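Evaluating a Bin-Picking Policy at a Flow Rack: Procedure for Repeatable Trials

The Findeck protocol measures how well a learned picking policy transfers between storage layouts. It was written for the Nekora controller, but laboratories using other systems may follow it with small changes. Allow one full morning for a first run.

Before you begin, confirm that the policy was trained on the standard set of 1,399 demonstrations and that its weights are locked. No tuning is permitted once testing has started.

Step 1. Calibrate the fixed camera. Place the calibration board at each corner of the table in turn and accept the result only when all four readings agree.

Step 2. Load the bins according to the Masilela item list. Record the item order on the trial sheet.

Step 3. Run 200 trials with the training layout. Reset the arm to its home pose after each trial, including failed ones.

Step 4. Change the layout and run a further 235 trials. Bins may be moved between shelves, but the rack itself must stay in place.

Step 5. Score each trial as a success, a drop, a missed grasp or a stop. A trial ended by the operator counts as a stop, whatever the arm was doing at the time.
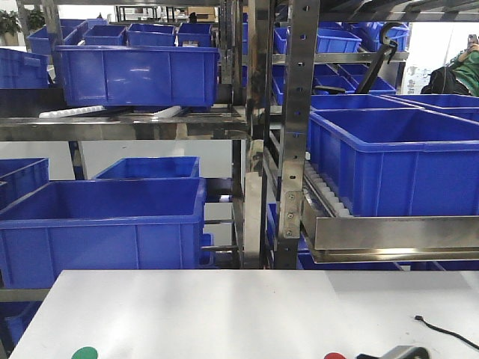 Layout changes have a greater effect on the score than item changes, and they should be logged with care. Note the height and angle of every shelf used. Where blue bins sit on an inclined shelf over a white roller track, as at the right of the rack, enter the shelf as "sloped" and measure to the front rim of the bin. Polished steel uprights and shelf lips reflect light, so the lamp settings must be entered as well.

Report the two success rates separately. Do not pool them. In the May revision, Howard Garside added a limit of about 300 seconds per trial, and results obtained under the earlier rule should be marked as such.

Trial sheets and scoring files are kept in the Broltex archive under the protocol name.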